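Zallex cell planner: a review for people with a budget to fill in

Print
E-mail

Reviewed by Lilla Bodnár, January 2019

Zallex is a desktop program for laying out a small robot cell before you buy one. You put arms, stands, benches and fixtures into a room, make the arms move, and check whether they reach what they need to reach. It also keeps a parts list with prices. I used it for 41 hours on a planning job at Brevar, where we assemble small boxed products by hand and want to move one bench over to robots.

The licence cost us £2,423 for one seat for a year, bought through Bíró. That includes the parts library and e-mail support. It doesn't include training, which we didn't take.

What we needed it for

We had to give the directors a figure for a single bench. The job is simple on paper. A flat board comes to the bench, an arm places parts on it, and smaller parts wait in marked spots beside it until wanted. We had two arms in mind, a large one for the main work and a smaller one that might be added later. The unknowns were the height of the stand, the size of the bench and whether both arms could share one stand.

Before this we planned with a spreadsheet and a tape measure. In October, Tibor Csizmadia and I had a go at the same layout that way, with masking tape on the floor of the Zastcombe unit. We got the floor area right and the stand height badly wrong. I wanted to see if Zallex would have caught that.

Setting up

Installation took most of a morning, largely spent on the licence key. The program runs on an ordinary office computer if you keep the room small. Ours has a fairly modest graphics card and the view was jerky with shadows on, fine with them off.

Building the room is quick. You draw the walls, set a floor and drop in the stands. Stands are plain boxes unless you import a drawing from the supplier. Benches are the same. I thought this would annoy me, but for a budget it's enough. You are trying to find out how tall and how far apart things are.

Parts take longer. The library has a good range of arms and grippers and very little of anything else. I made the board, the corner brackets and the loose parts myself from basic shapes. Allow a full day for this if you haven't used a drawing package before. Copying a part and changing its colour is easy, so I gave each sort of thing its own colour and left it at that.
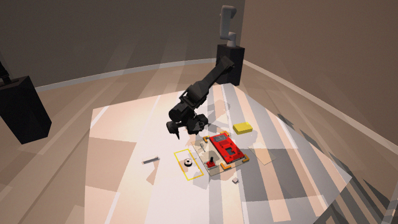 The trial bench in Zallex: the large black arm working over the board, with the yellow outline for a waiting part to the left of it.

Moving the arm

You can drag the gripper to a point and let the program work out the joints, or turn each joint yourself with sliders. Dragging is the better way to start. When a point is out of reach the arm stops and the joint at fault turns up in a message at the bottom of the window. The message gives the joint number and how far past its limit you've asked it to go. Benedek Medve, who will have to run the real bench, liked this more than anything else in the program.

Positions can be saved and played back in order. Timing is given for each move, but I wouldn't put it in front of a director. The timings assume the arm runs at whatever speed you've typed in, with no allowance for slowing down near a fixture. We added our own allowance in the spreadsheet.

Gripping is the weak point. The program will happily show a gripper closing on a part and lifting it from an angle that would never hold in practice. There is a friction setting. The manual gives it one paragraph and I couldn't find a value that behaved sensibly with small round parts. If your main question is whether a given gripper can pick up a given part, buy or borrow the gripper and try it by hand.

Checking for clashes is good. You can run it over a whole saved sequence and get a list of every place where two things touch or come within a distance you choose. Our first sequence had the elbow of the large arm passing much too close to the smaller one. Moving the smaller arm to another stand cured it in the model and added a stand to the parts list, so the cost changed on the same screen.

Camera views and lighting

You can place as many cameras as you like and save a still from each. I set up one over the bench and one further back, and used the stills in meetings. People who can't read a floor plan could follow them straight away.

The lighting controls are more useful than I expected. We have tall windows at Zastcombe and the afternoon light falls across the benches in bars. The lights can be set to do much the same, and anyone planning to use a vision system should try it early. We haven't budgeted for vision on this bench, but the stills were enough to get a line for blinds added under building work.

Shadows do make it harder to judge height. More than once I thought the gripper was touching a part when it was some way over it. Switch to the side view before you save a position.
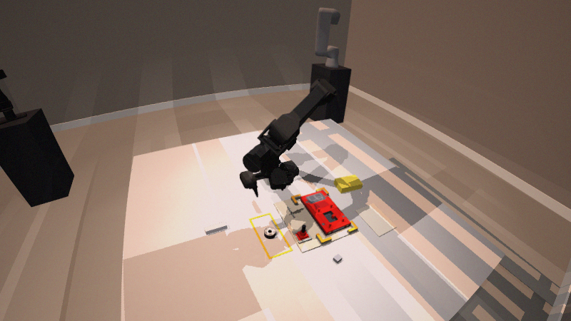 The parts list is the reason to buy Zallex if you're planning on a budget, and it's worth going through in some detail. Every item you place in the room appears on it. Library items have a guide price already filled in, which you can overwrite with a quote. Items you've made yourself come in at nought and stay there until you type something. I'd have liked a warning for that. Our first total left out the bench because I'd drawn it myself, and Benedek Kovács in accounts spotted it before I did.

With the bench corrected to £3,350, including fixing it to the floor, the list was close to what we later had in quotes. The stand was a different story. The guide price was low by almost half, and the quote we accepted was £2,358. In fairness, ours is taller than the standard size and the guide price doesn't change when you alter the height.

The following have to be added by hand, and I'd suggest doing it on the first day:

Guarding and door switches
Air supply and pipework
Electrical work
Delivery and lifting
Spare gripper fingers
Time for your own people to set it up

There's a notes column for each line and we used it to record who gave the price and how long the quote was good for. The list exports to a spreadsheet without trouble. It won't read one back in, so once you've exported it, decide which copy is the real one.

Did it catch the stand?

Yes. I built the masking tape layout exactly as Tibor and I had planned it and the large arm couldn't get down to the near corner of the board. Raising and lowering the stand to find the right height took a few minutes. We'd have ordered the wrong one otherwise, and it would have been bolted down before anyone found out.

Support and manual

I wrote to support four times. Three replies came within a working day and were clear. The fourth, on the friction setting, took over a week and sent me back to the same paragraph in the manual. The manual is otherwise decent, with plenty of worked layouts, though the index is thin and several menu names have changed since it was written.

Things I'd want changed

A warning for items with no price. Guide prices that follow the size of the item. A way to lock finished fixtures, as I moved the board by accident several times and had to redo the saved positions. A shorter licence would help too. We did the planning in a few weeks and have paid for a year.

Who should buy it

If you're planning one or two cells and have no engineer on the staff, it's worth the price, mostly for the reach and clash checks. If you've already got a supplier doing the layout for you, ask for their model first, as you may be paying for the same work twice. Firms that only need to test gripping should spend the money on a gripper.

We're keeping our seat until it runs out. Ottó Farkas is using it now for the packing area, where he has a conveyor to fit in, and the library's conveyors are all straight ones. He's had to draw the bend himself.

Print
E-mail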